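Kit room tips, mostly for the end of season clear out

Quick ones this time, got a match to get to. These are what we do with the kit at Vovdale and what people have sent in since the last page.

Mud first. Let it dry. Do not rub it wet, you just push it into the knit. Dry overnight, knock it off outside, then cold rinse inside out. Socks get turned inside out too, yes all of them, 32 pairs, get the players to do it before they leave the locker room or you'll be there till midnight.

Grass stains - white vinegar and water, half and half, leave it 20 minutes, then wash as normal. Lenka Pešek swears by dish soap and an old toothbrush for the knees. Both work. Don't use bleach on anything with a printed number.

Numbers peeling at the corners: baking paper over the top, medium iron, press and count to ten. No steam. If it's cracked right across, leave it alone, it's done.

No fabric softener. Ever. Shirts stop breathing and the smell comes back faster. Half the usual detergent is plenty.

Smelly shin guards. Straps off, soak in warm water with a spoon of baking soda, dry in the shade. Same goes for keeper gloves but skip the soda, just lukewarm water and squeeze, dont wring. Su-chen Lu puts hers away slightly damp so the palms don't go crispy. Fine for a day or two between games. Not for the summer, they will grow things.

Boots. Newspaper stuffed in, change it after an hour, change it again at bedtime. Never on the radiator. Old toothbrush round the studs and a dab of petroleum jelly on the threads so they unscrew come December. Lost a whole evening to pliers last winter. 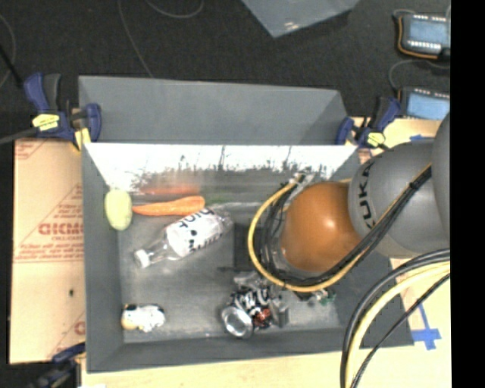

Balls: let them down a bit for storage, not flat, just soft to the thumb. Wet the needle before it goes in. Spit will do. Slow leak, hold it under water in the sink and mark the bubbles with a pen.

Nets - get them off the goals, shake them out and hang them over a beam if you've got one. Mice love a folded net. Tie a bit of colored tape on the top corners before you take it down, saves a lot of argueing in the fall.

Corner flags, wipe the poles, roll the flags seperately. Bibs get washed in old pillowcases, 4 to a case, knot the end.

Anoma Ranasinghe asked about getting tape gum off socks. Freezer for an hour, scrape with a spoon, then a little rubbing alcohol on what's left.

More when I get a minute. Updated 6/22/18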